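Search this site
Search
Enter keywords

Kilel Home Inventory and Policy Organizer: Review

Sunday, November 24, 2019

Kilel is a phone and desktop program for people who want their insurance papers and a list of their belongings in one place. It is sold by Flarano, a small software company, for a single payment of $77. There is no monthly fee. I bought it in April, before my homeowners policy came up for renewal, and have used it since then on a laptop and an older Android phone.

Setup is simple. You make an account, add a property, and then add rooms. Each room holds items, and each item has fields for price, date bought, serial number and receipt. I had the kitchen and living room done in one evening. The garage took most of a weekend, mainly because I no longer had receipts for the tools and had to go through old bank statements.

The policy side is the better half of the program. You type in your coverage limits and deductibles, and Kilel compares them with the total for your items. It told me that my jewelry was over the special limit in my policy. I called my insurer, Doltcombe Mutual, and added a rider. I could have found the same thing by reading the policy, but I had owned the house for years without doing so.

It also keeps track of renewal dates and sends a reminder. You can't choose how far ahead the reminder comes. Mine arrived with 5 days to go, too late to get quotes from other companies in any orderly way. I now put the date in my regular calendar as well.

Scanning receipts works well on printed paper and poorly on anything faded. The program often read the tax line as the total. Check every amount after a scan.

Export is where I have the most complaints. The report comes out as a PDF or a spreadsheet. The PDF holds up to 100 items, and after that it splits into a second file with its own page numbers. My adjuster's office accepts either format but wanted everything in one document, so I ended up sending the spreadsheet, and that version leaves out the receipts.

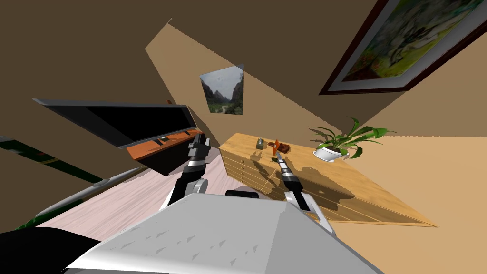

I also tried the main competitor, Kettunen, on its free trial. It handles long lists better and puts everything in one report, but it charges by the year and has no way to compare your items with your coverage limits. If you rent and only need a list, Kettunen is probably enough. For a house with a couple of riders and an umbrella policy, Kilel does more.

Support is by email only. I wrote to them 2 times. The question about moving my data to a new phone was answered the next morning with clear steps. The one about the split PDF got a form reply saying the issue was known, and it has not been fixed in any update so far.

Your data is stored on Flarano's servers with a copy on the device. You can turn off the online copy in the settings, but then the phone and laptop no longer match. I left it on. A list that burns up with the house is not much use in a claim.

I plan to keep using it. I would buy it again at the same price, though I would wait for a fix to the report if I had a very large household to list.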